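Is the Dervishi Foundation meal drive legit, and does the food get there?

Asked in: Local giving and charities

Our council member turned up at the children's home in Pirkine again this July, handed out boxed lunches, had a photo taken and was gone by 2 p.m. The flyer says the Dervishi Foundation served 746 meals there "this season." My office is being asked to chip in 30 dollars each. Before I do, I'd like to know who pays for this and whether the kids get anything once the cameras leave. 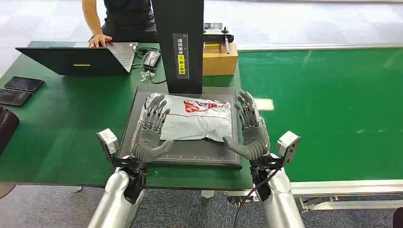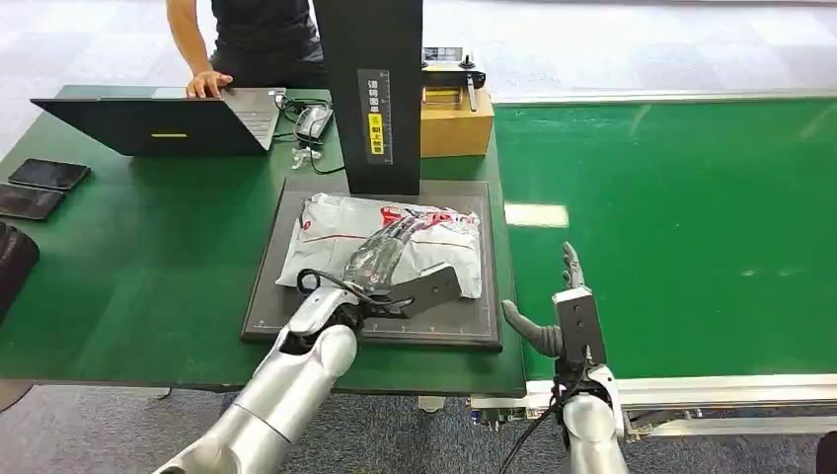 I called the number on the flyer twice and got a recording. The website has a donate button and a page of smiling people, but no yearly report that I could find. Has anyone here dealt with them?

3 answers

Answer 1 (accepted)
Ask for two things in writing: their tax filing and a receipt from the home. A registered charity should be able to send you the first without a fuss. The home is the one to ask about the meals. I did this with a group in Multa that claimed 1298 meals, and the shelter had signed for 128. The group said the rest were "pledged." Read the wording on your flyer carefully, and see if it says served, funded or pledged in the small print. Also check whether the council office paid for any of it, which should be in the public spending records at the town clerk's window.

If you get no reply in a couple of weeks, give straight to the home. Most of them keep a list of what they need, and it's usually socks and school supplies.

Answer 2
they're fine, my cousin went to the one in Dridon and the food was good. people complain about everything

Answer 3
Good food in Dridon doesn't tell you where the money goes. I'd also ask your office who picked this charity. Ours matched gifts for a year before anyone looked it up.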